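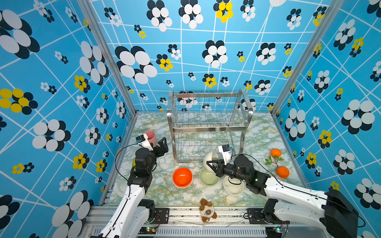

Figure 2. Floral pattern on a blue ground, with a two-tier dish rack on a marble-pattern surface.

4.1 Pattern and the perception of clutter

Participants in the Kimow survey were asked to rate kitchen wallpapers for "calm," a quality wallpaper makers promise freely and define never. Large flowers on a bright ground (cf. Figure 2) split the sample. Of the 78 households, 17 called such designs cheerful and 5 asked whether the question was serious. The rest chose the middle of the scale, where survey respondents have always gone to rest.

Length of residence mattered more than taste. Tenants in Dabbas who had lived with a bold print for years often failed to mention it when asked to describe their kitchens from memory – one recalled the walls as "white, I think." Homeowners in Florel remembered their paper in detail, along with its price. We return to this difference in Section 5, where it survives a control for income but does poorly against a control for who did the hanging.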